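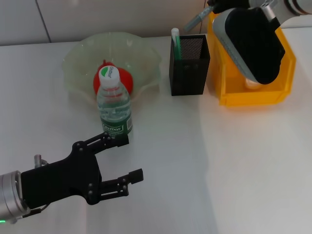 Clatari (method)

Clatari is a training method for two-armed robots that sort household objects on a tabletop. It was described by Jhair Chávez in a report dated 16 December 2022. Each arm has its own control policy, and the two share a single list of targets, so one gripper can work at a bottle while the other reaches into a bin.

Results

The policies were trained on 700 demonstrations. In tests with 11 objects, the method completed 87 percent of trials. A later version, Clindari, added transparent items such as glass bowls.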